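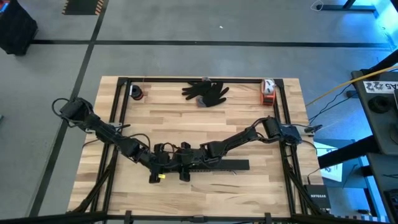 Section 4: Oiling your Kolov butcher-block top

Okay, so your top is out of the carton and sitting on its legs. Before you put anything on it for good, give it oil. I've done four of these now (two for me, two for family) and I've made most of the mistakes already, so follow along and you should be fine!

What you need: the small bottle of Jotico oil from the parts bag, two cotton rags, a sheet of fine sandpaper and a pair of gloves. If your bottle is missing, ask for part 302. Any food-safe mineral oil from the grocery store does the same job.

1. Clear the top and wipe it down with a barely damp rag. Let it dry overnight. I know, I know, you want to get going. Let it dry.

2. Sand lightly, always along the grain. You're only knocking down the fuzz, so a few passes will do. Go easy at the corners, they round over fast.

3. Brush off the dust, then wipe again with a dry rag.

4. Pour a puddle of oil the size of a pancake in the middle and push it outward with the rag. Keep going till the whole top looks evenly shiny. The paler strips drink more than the darker ones, so go back over those.

5. Do the edges and the ends. The ends soak up a crazy amount, and I give them two rounds right away.

6. Wait 20 minutes and wipe off whatever is still sitting on the surface. If it feels sticky, you left too much on. Rub it with a bit of fresh oil and wipe again.

7. Repeat steps 4 to 6 the next day, and once more the day after.

CAUTION: If you swap in linseed or tung oil, spread the used rags out flat outdoors to dry. Don't wad them up in the trash, they can heat up and catch fire by themselves.

CAUTION: Don't use olive oil or whatever's in the kitchen cabinet. It goes rancid and the smell hangs on for months (ask me about August).

Note: Oil the underside too, at least one coat. My first top only got oil on the upper face and it cupped enough to roll a pencil. The Plernevow legs have slotted holes so the wood can move a little, which means you snug those screws down and stop there. No power driver, please.

Note: The 100 ml bottle is enough for three coats on the small top. For the long one, model 1671, get a second bottle.

After that, a fresh coat every couple of months keeps it happy. Sprinkle some water on it now and then, and if the drops soak in instead of beading up, get the rag out.

Leg leveling is in Section 5.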